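Ticket 2055: Flora key returns wrong family when leaf arrangement is left blank
Opened 12 Apr 2023 by Charmaine Nkosi, Bollthorpe Herbarium
Component: Biditz key engine 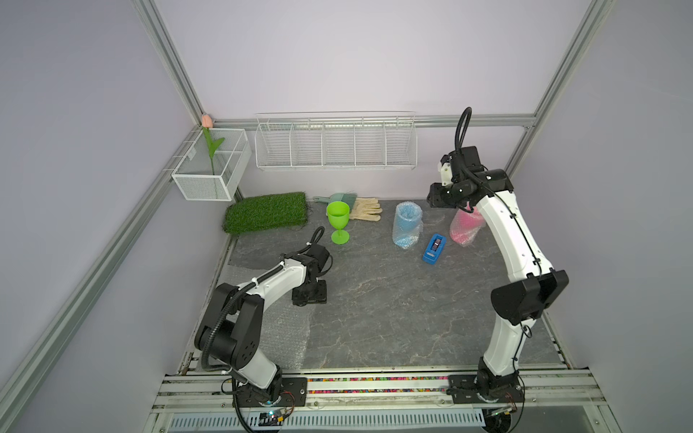

Artificial tulip in a white wire-mesh basket.

Reported behaviour
Querying "perianth parts 6, free, coloured" with leaf arrangement unset returns Iridaceae ahead of Liliaceae. Ovary position is recorded as superior in the query, so Iridaceae should be excluded at the first couplet.

Steps to reproduce
Load the Festance monocot dataset, March build.
Enter stamens 6, ovary superior, fruit capsule.
Leave leaf arrangement blank and run.

Log
Reproduced on a clean install. 7 of 30 test queries affected.
Blank fields are read as "basal, 2-ranked". The matcher then weights that state above ovary position.
Checked the Steyn character table. Null code for leaf arrangement is 9, but the importer expects an empty string. Other characters import correctly.
Remapped 9 to null and rebuilt the index. All test queries now return Liliaceae first.
Old saved sessions still carry the bad value. Users need to clear the session cache and re-enter characters.

Outstanding
Capsule dehiscence (loculicidal, septicidal) is stored as free text and is not searched. Moved to a separate ticket.
Colour synonyms not yet checked.

Status: fix merged, awaiting confirmation from reporter.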